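Crank turning: hand guiding or remote control for the demos?

Forum: Teaching and Demonstrations
Started by slowcrank, 17/07/2026

slowcrank
We are trying to get a humanoid to turn a crank. One arm, bent metal rod, handle on the end, full turns. I have recorded demos two ways and I'm not happy with either one.

The first way is hand guiding. Arm in gravity compensation, I hold the forearm and walk it through the circle. The second is remote control from a headset with a pair of hand controllers, running through Zadix. I have 200 demos by remote and a lot fewer by hand.

The hand guided ones look smooth and they play back smooth. The policy trained on them gets to the handle, closes the fingers and then pulls the wrist off to one side at the bottom of the turn. The remote ones look terrible, lots of stops and small corrections, but the policy trained on them does finish turns. Not every time.

Before I spend another month on this, what are other people using for anything that goes around in a circle?

hexwasher
Remote, without question. When you hold the forearm you are part of the arm. You are taking up side load that the robot will have to take up by itself later, and none of that shows in the joint readings. Then you let go and it has never felt the handle push back.

We had the same thing on a valve wheel at Podatholm. Good playback, bad policy.

mildsteel
I disagree with most of that. Hand guiding is fine if you hold it in the right place. People grab the forearm since it's the easy thing to grab, and then the wrist gets dragged along behind. Hold it at the wrist, or at the back of the hand if the hand will stand it, and let the crank decide the path. You should be adding a push along the circle and nothing else.

With remote control your operator is guessing at the force. All those stops slowcrank is seeing are the operator waiting to find out if the handle is moving.

hexwasher
The stops are real behavior. The robot is going to have to wait and see too.

mildsteel
They are a delay in the headset that you have taught to the robot.

slowcrank
Mildsteel, I was holding the forearm. There's a wide band partway up that is comfortable to hold, so I never thought about it. I'll try the wrist. The trouble is the clip-on module beside the wrist joint. There isn't a lot left to hold on to, and I don't want to be leaning on a connector.

palletjack
What fingers does it have and how hard are they closed? On a handle that spins on its own pin you can get away with a tight grip. If the handle is fixed to the rod, the hand has to slip around it once per turn, or else the wrist has to make up the whole rotation, and most wrists can't. I would check that before arguing about which way to record.

slowcrank
Handle spins. It's a little stiff. The fingers close to a set position, I don't have force control on them.

palletjack
Stiff is enough. With a human hand between the handle and the arm, you loosen up at the bottom without thinking. A hand that closes to a position doesn't. So in your guided demos you are probably forcing the handle to spin with your own weight, and in the remote ones the operator stops, backs up a little and goes again. That's what I'd guess your small corrections are. Put some grease on it and record 13 more each way before you change anything else.

bluntchisel
Question from someone newer. When you guide by hand, what do you do with the cameras? We train from head camera plus wrist cameras, and if I'm holding the arm then I'm in every picture. We ended up throwing out a whole November of recordings for that. The policy did well as long as somebody was leaning over it.

hexwasher
Another reason to go remote.

mildsteel
Or you do it in two passes. Guide by hand with the cameras off, save the joint path, play it back with the cameras on and nobody touching the arm. Reset the crank to the same start angle each time. It costs you double the time, but the pictures are clean and the forces on playback are the robot's own. If a playback fails, you delete it.

hexwasher
Double the time, and you only keep the ones that play back open loop. So you are training on the easy ones.

mildsteel
For a crank on a fixed stand they are all easy ones. I wouldn't do it for folding a towel.

bluntchisel
The playback idea is useful, thanks. What start angles do you use? If it's always the same one then the policy never sees the handle anywhere else.

mildsteel
Same angle within a path, different angle for each path. I mark them on the stand with a paint pen. We use 9. You need a real path for each of them though, don't rotate one path in software and hope the elbow agrees.

slowcrank
Update. Greased the handle pin and did the 13 and 13. Held the wrist this time, with my thumb on the far side from the module.

Guided: the sideways pull at the bottom is a lot smaller in the joint data. Haven't trained on them yet.

Remote: the operator still stops, but only at the bottom now, where before it was all the way around. So palletjack was at least partly right, and hexwasher and mildsteel can keep going.

Karam did our first set of remote demos under contract and they did all of theirs with the stiff handle. I'm going back and forth on keeping them. It's 765 turns in total and I don't like deleting that much work.

palletjack
Keep them but keep them apart. Train once with and once without. A stiff crank is also a crank.

hexwasher
Agree with that one. If the real ones out in the plant are going to be stiff, those are your most useful demos.

frostplug
I run the same kind of rig over at Dernton, and the part of this that bit us was everything in the head camera that wasn't the crank. Slowcrank, do you have views from while you're working? Head and wrist both if you have them.

slowcrank
Head camera three times, then one from the wrist camera on the right.
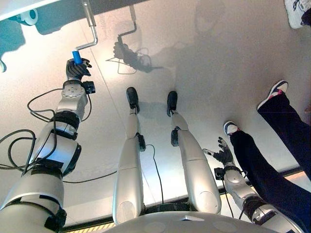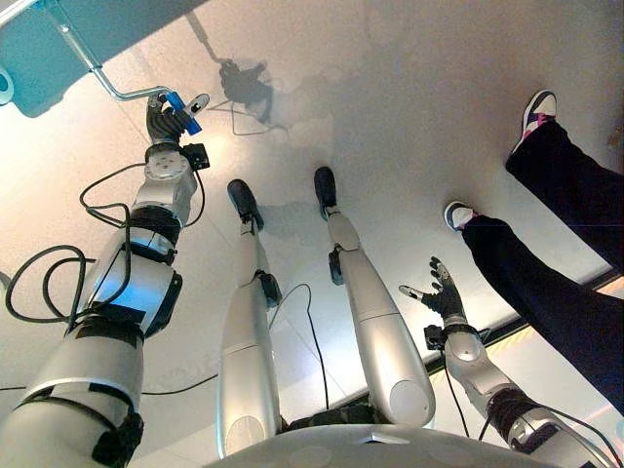
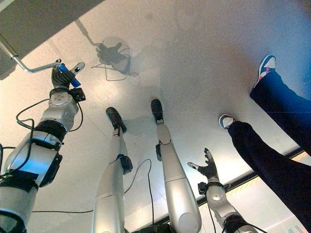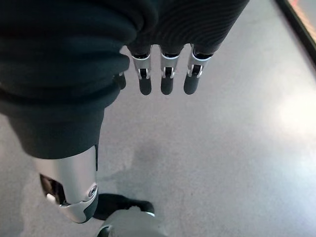 My own worry is mostly the bottom of the turn, so I had been looking at joint plots all week and hardly at the video. The left arm does the job and the right one stays out of it, and I have been feeding both wrist cameras into the training without thinking much about it. Going through the recordings with bluntchisel's question in mind, the first thing I noticed was the shoes. There are dark trousers and white sneakers next to the right hand in all three of the head views, and I can't say for sure that every remote demo has them and every guided one does, or the other way around. I need to check. I'd hate to find out that the policy is reading the spotter's feet.

frostplug
Shoes would worry me less than the shadow. Look at the floor past the left hand in your head views. The rod and the hand are both there a second time, in gray. A network will use that if it helps, and it probably does help, as it gives a second angle on where the handle is. Then somebody moves a lamp and you lose a week looking for the bug. We had to vary the lights on purpose, one on, both on, blinds open, blinds shut. Success went down at first and then came back up.

mildsteel
Those cables hanging in loops off the left arm. Do they change between guided and remote? When I guide by hand I tend to push the cable out of the way with my wrist, and then it hangs differently from how it would if the arm moved alone. It sounds small, but it's a big dark shape right beside the thing you want the policy to look at.

slowcrank
They move around a lot. I'll tie them back along the arm with some slack at the elbow, and do it the same for both methods.

bluntchisel
What is the right wrist camera giving you in this task? In the fourth one it's open fingers over bare floor, plus leg and foot. I'd drop that camera for a one-arm job, or at least train once without it.

hexwasher
I would leave it in. Next task he'll want two arms and then he has to start over with the cameras. Park the right arm in a fixed pose and it can't hurt much.

bluntchisel
It can hurt if the spotter walks through it.

hexwasher
Then the spotter should stand somewhere else. We put tape on the floor and the spotter stays behind it unless there's a reason to reach for the stop button.

slowcrank
The spotter needs to be close. It's a standing robot pulling on a fixed bar and I'm not moving that person back to tidy up a camera view. I could put the spotter on the left for half the demos, though. Then at least the feet aren't always on the same side.

frostplug
Do that. Different shoes too, if you can get people to go along with it.

palletjack
Are you logging motor current on the wrist and elbow? You could settle the first argument with that. Overlay a guided turn, a playback of the same turn and a remote turn. If the guided one shows almost no current at the bottom and the playback shows a spike, then your hand was carrying it.

slowcrank
I have current on the elbow, and not on the wrist. Elbow plots for the new guided set and two playbacks: guided is nearly flat, playback has a clear bump at the bottom and a smaller one just past the top. I didn't expect the one at the top.

hexwasher
So your hand was carrying it.

mildsteel
And the playback shows it, which is the point of doing the playback. Train on the playback.

slowcrank
Plan for now. Cables tied back. Guided paths from 9 start angles, recorded without cameras, then played back with them on. Remote demos from the same start angles with the greased handle, same lights changed the same way. Spotter on either side. Karam set kept in its own folder. Right wrist camera in for one run and out for one run.

It will be a few weeks before I have anything to compare. I'll post the success counts for each in this thread.

mildsteel
Write down where you hold the wrist and keep it the same from day to day. Mine drifted back up to the forearm by the end of the first afternoon.

bluntchisel
Following this one. Please post the run without the right wrist camera even if it comes out the same.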